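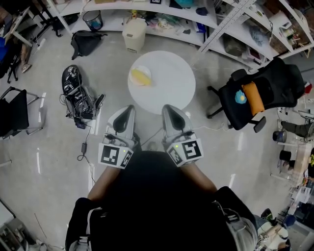
Both hand-held grippers pointed toward the round table, marker cubes on, green lights lit.

Gripper comparison meeting, January, started at 2 pm-ish

I'm on notes again, so complaints to me please. Judite Marinho ran the meeting. The Hanley folks dialed in and we lost them twice.

1. Last month's notes. Fine, except I'd spelled Margaritis wrong all the way through. Fixed now!

2. Prisovow pads against Hiltis pads. We did 12 pickups with each set, same plate, same person. Hiltis dropped 3, Prisovow dropped 5. Judite says that's too few to pick a winner and I agree, though I do like how the Hiltis ones close (less of that snappy feeling in the thumb). We'll do a longer run before anybody orders anything.

3. Tracking. We went back and forth on this for ages. The marker cubes track well until you roll your wrist in toward your chest, and then the pose jumps. Hanley wants bigger cubes. I think they'd bump into each other on two-handed work - we can try one pair and see.

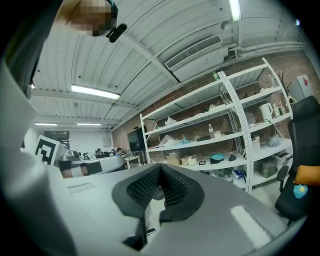
Finger pad and ceiling lights, from the camera on the gripper.

4. Gripper camera. I asked for exposure to be locked, as the auto setting keeps hunting when the ceiling lights come into view. Judite wants to test it both ways first. Margaritis controller stays on the old firmware until that's done.

5. Money. We have 2000 left for pads and cables. Judite would like longer cables, I'd like spare pads, and we did not settle it.

To do:
Judite - set up the longer pad run
Me - exposure test, locked and auto
Hanley - send drawings for the bigger cubes

Wrapped up at 3 pm. Next meeting same time next month.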